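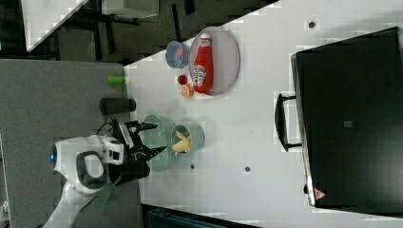
The Beard

The beard came to the Trismont Museum in a hatbox, and for most of my life it stayed in one. It was 71 inches long, the color of weak tea, and it had once been attached to a man who toured the county fairs as the Prophet of Trelton. He never prophesied anything. He sat on a chair and people paid to look at him, and for a little extra they could give it a tug.

When he died, in an upstairs room at the Pathirana Hotel, he owed the hotel for six weeks. He was buried clean-shaven. The hotel kept the beard.

I took the job at the front desk the summer after my divorce, when I wanted to be somewhere quiet with a fan. By then the beard had been promoted from the hatbox to a glass case between the butter churns and a stuffed otter. The card beside it said HUMAN BEARD, GIFT OF A HOTEL. Children loved it. Their parents read the card twice and steered them toward the otter.

Then the letter came from Trelton.

Trelton wanted him back. The rest of him was already there, in the churchyard on the hill, and the letter said it was a shameful thing for a man to be divided between two towns for the amusement of people on field trips. It was a good letter. I read it standing up. At the bottom was the signature of Wilma Van Wijk, and below that, in the same ink, "great-granddaughter, chin side."

My boss held that hair was not remains. Hair, he said, was more in the way of property, like a hat. He had called a man at the university in Clonddale who backed him up, or at least hadn't hung up on him. I pointed out that people don't generally grow a hat out of their faces, and he sent me to dust the churns.

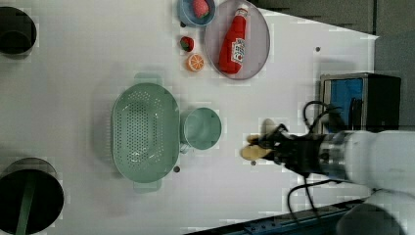 Clonddale Evening Fiction Workshop

She came in person in August. I was expecting somebody tall, I don't know why, and she was a small woman in a yellow raincoat carrying an empty pillowcase. She bought a ticket. I tried to wave her through and she said no, he had always charged and she supposed he'd want it kept up.

She stood in front of the case for so long that my boss came out of his office and pretended to check the thermostat.

"Did he like it?" I asked her. "Being looked at?"

"He hated it," she said. "He wrote to my great-grandmother every week saying so. He also wrote that it beat the cannery." She bent closer to the glass. "Is that a moth?"

It was a moth. It was, when we got the lid off, more than four moths, and they had been living very well. What had been 71 inches on the card was now considerably less, and the less was mostly knots. My boss went white and began to talk about climate control. Wilma Van Wijk put her hand on his sleeve, kindly enough, and told him that if hair was property then he had just let somebody's property get eaten, and if it was remains then it was worse, and which would he like to put in the newspaper?

He went to find a form.

There wasn't one for beards. We used the one for returning borrowed chairs. Under "condition" he wrote "fair," looked at it, and crossed it out.
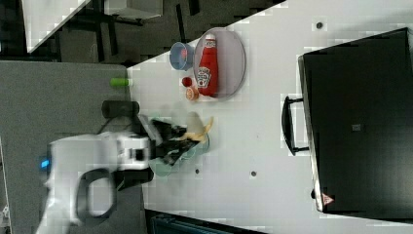 Karabo Mabaso wrote to the paper that week to say that the whole business was a disgrace from start to finish, that a beard given in payment of a debt was honestly come by, and that if every family in the county started asking for its hair back there would be no museum left, only an otter. He wished it noted that he had tugged that beard himself as a boy, before the glass went in, and it had never done either of them any harm.

I clipped the letter and taped it inside the desk.

The burial was at four in the afternoon and I drove over on my own gas. There were two of us and the minister, who had plainly never done one of these and had settled on the service for ashes. The wind got up around "dust to dust." Wilma had the pillowcase tied with kitchen string, and she lowered it into a hole the size of a mailbox, directly above where she figured his chin would be. She had paced it off from the headstone.

Then she took out her purse and gave me a dollar.

"What's this for?"

"You looked," she said. "Well, you can't have thought I'd bring him all this way and charge you. It's his. He'd want you to have it back."

I still work the desk. The case has butter molds in it now. Last week a boy of eight or nine stood in front of them with his nose on the glass, then came over and asked me where the beard was, and I told him it had gone home. He thought that over. He wanted to know if it went by itself.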